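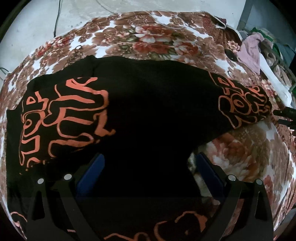

Brevlow open day, folding demo
README, v4, last edited Feb 27, 2026

What this is

Recordings and notes from the open day at the Surnitham site. Visitors came through in groups, watched the clothes folding demo, some had a turn with the hand-held grippers. Everything in this folder is from that one day. The practice runs from May are in a different folder, don't mix them in, the labels don't match.

Written in a rush before the drive gets shipped. Fix what you find.

What's in it

episodes/ one folder per attempt, numbered from 0001
notes/ my typed-up notes, plus the sign-in tallies with names removed
calib/ lens calibration, do this first or the edges will look bent
bad/ attempts we threw out, kept for anyone who wants failures

2441 episodes once bad/ is taken out. Up to 800 frames each, most much shorter. Anything past that got cut by the recorder, and the tail is gone for good.

The task

Clothes on a bed, floral bedding, dark shirt with an orange print. Get it flat, fold it, leave it. Grippers are the Tamura pattern, two fingers, blue pads. Visitors were told to go slow and mostly didn't.

Black fabric was a deliberate pick. Hard to see folds in it, hard to find the hem, and the colour soaks up what little light there is. Policies trained on our white towels fall over on it and we wanted people at the open day to see that too, not only the good runs. Had some good questions about it. One visitor asked why not just turn more lights on. Fair. We want it to work in a normal bedroom.

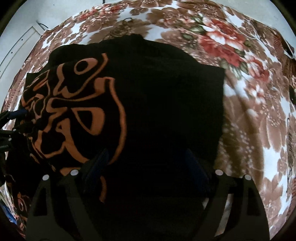
Sleeves are the usual trouble spot. People grab the corner, pull, and the whole shirt slides because the sheet gives way underneath. If you are labeling, mark first contact at the pads closing, not when the fabric starts to move. We did it the other way for the first 100 episodes and had to redo them. Think they are all fixed now. Check.

The print is no help for working out front or back once the thing is bunched up. Don't use it as a landmark.

Labels

grasp, lift, lay, smooth, fold, release
outcome is 0 or 1, my call, no second opinion on most of it
skill is visitor or staff, self reported at the door

Known problems

- Dim. Don't brighten before you compute anything, it brings up noise in the black areas.
- Other gripper shows up at the side of the view sometimes. Leave it in.
- Loose cords and odds and ends around the bed were not tidied between groups. Also leave in.
- Timestamps drift on the afternoon files. Seperate script in notes/ lines them up, run it once only, running it twice shifts everything again.
- A few episodes start with the shirt already half folded becuase the last person didn't reset.

Splits

Split by visitor, never by episode. Same person in train and test gives you a lovely number that means nothing. Lists are in notes/splits.txt.

Use

Research and teaching, fine. Anything you plan to sell, ask the Fadelbridge office first. Please don't post clips with the voices left on, sound should be stripped but I only spot checked it.

To do

redo the calib page
add the staff runs from the morning
outcome labels, second pass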